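## 4. Pile Composition and Sorting Behavior

### 4.1 Material

The garment stock used in the Hutgate and Clostmont rounds was bought secondhand and was not ironed, graded or repaired before use. Each item received a stock number on a cloth tape sewn inside a seam, where it could not serve as a visual cue during sorting. The stock held 404 items after withdrawals. Shirts and tops made up the largest class, followed by children's garments, trousers, and a mixed class of scarves, aprons and household cloths. The mixed class was kept in the stock because laundry piles in the household survey regularly contained items that were not clothing in the strict sense, and removing them would have made the piles easier to sort than those found at home.

Items were described by ground color, pattern type, fabric weight and closure. Ground color was recorded under daylight lamps, using the Nuchit color list with its pastel range merged into a single step. Pattern type had four levels: plain, repeating print, placed print and stripe or check. A repeating print covers the cloth from seam to seam, as with fruit or flower fabrics. A placed print occupies a limited area, usually the chest, and may be hidden completely by a single fold.

### 4.2 Piles

A pile was formed by dropping items one at a time onto the work surface. No attempt was made to spread them. Surfaces and surroundings were varied between rounds, from plain gray board to patterned wall coverings and marbled flooring, so that background contrast could be entered as a factor in the analysis. In total 564 piles were formed, giving 3757 removals that met the inclusion rules. A removal was excluded if the item was dropped and picked up again by a different part, or if two items were lifted together and could not be assigned an order.

Small non-textile objects were left in a subset of piles. Wrappers, tissues and snack packaging are common finds in unsorted laundry, and their effect on removal order has received little attention. These objects were not scored as removals. Their position was coded as on top of the pile, within it, or in front of it.

### 4.3 Coding

Each removal was coded from a still taken once the item had left the surface. The coder recorded the class of the item lifted, the items still lying in the pile, and which of those were overlapped by another. Overlap was judged from visible cloth only. Where a sleeve or cuff could be seen but the body of the garment could not, the item was coded as partly visible, and its class was left open until a later still settled it. Figure 3 gives one coded still.

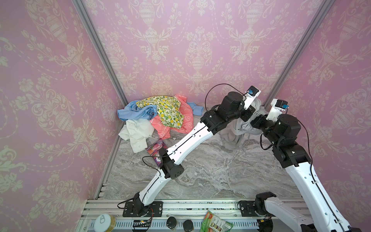 **Figure 3.** Coded still with a gray garment lifted. Remaining items include a lemon-print fabric over a coral-pink garment with a white cartoon print, a light-blue shirt and a white shirt. Packaging coded as in front of the pile.

Agreement between coders was high for ground color and lower for overlap. Most disagreements concerned pale garments lying against each other, where the boundary between two shirts had to be traced along a fold or hem. A second source was the draped item. When a light cloth lay across a heavier one, some coders treated the covered garment as a single visible region and others as separate regions on either side of the drape. The Florkeo coding sheet was revised in August to require a single region whenever color and print matched on both sides, and all earlier stills were coded again under the revised rule.

Pattern type was coded from the visible area and then checked against the stock record. Placed prints were the class most often corrected at this step, as a folded front panel can make a printed garment look plain. The corrected values are used in the removal-order model in Section 5. The uncorrected values are retained for the visibility analysis, where the question is what could be told from the cloth on view at the moment of removal.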